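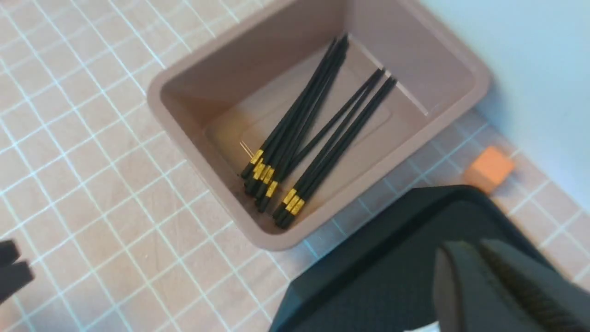

Black chopsticks with gold-colored bands, in a pink bin.

The Clasgate Festival of Animated Film announced its jury awards in August, and the prize for best feature went to Branance, directed by Mihret Ambaye. As I have written on this blog before, the jury at Clasgate does not always favor the film that audiences have talked about most during the week. On this occasion the two agreed, and I believe the decision was the correct one.

Branance is a hand-drawn film set in a river town during the months before the town is to be moved uphill. Its main character is a ferry operator who has been asked to keep the service running until the final household has left. The plot is slight. Most of the running time is given to crossings, to conversations that begin on one bank and end on the other, and to the gradual disappearance of the passengers we have come to know. Ambaye handles this repetition with considerable skill. The angle of the light changes from one crossing to the next, and the sound of the engine is altered so gently that I noticed it only at the second screening.

The principal competition came from Sorrentino, a computer-animated comedy by Raimonds Pärn concerning a family restaurant and its three owners, none of whom is on speaking terms with the others. It is the more accessible of the two films and received the louder applause. The kitchen sequence in the second act is as well timed as anything I have seen in animation in recent years. I have reservations about the ending, in which a long quarrel is settled by a telephone call that the audience is not permitted to hear. Several viewers seated near me found this moving. I found it abrupt, and I should have preferred to see the scene played out. The jury awarded Sorrentino its prize for screenplay, a choice I would not have made, although the dialogue in the first half certainly deserves recognition.

There were 12 features in competition, of which I was able to attend all but one. The film I missed was Uven, a stop-motion production shown only at 10 in the morning, when I was traveling. Readers who attended that screening have written to me in its favor, and I intend to see it when it is next shown.

The short film program was divided into six parts and was, in my view, too long. Work by students was placed alongside work by established studios with no indication in the printed schedule of which was which. The festival has defended this arrangement as a way of allowing each film to be judged on its own terms. I accept the principle. In practice, it meant that very short exercises were shown directly before films of half an hour, and the shorter pieces suffered from the comparison. A separate student session, as was offered in earlier years, would serve those filmmakers better.

The awards ceremony was held in the main auditorium, which seats 607 and was full. Ambaye accepted the prize in person and spoke briefly. She thanked her background painters by name and asked them to stand, and the applause for them lasted longer than her remarks. Pärn, who was seated in the row behind, was among the first on his feet.

No general release date for Branance had been given when the festival closed. Sorrentino has a distributor and is expected in theaters before the end of the year. I will post a full review of each film as it opens, together with my notes on the documentary section, which I have left out of this entry for reasons of length.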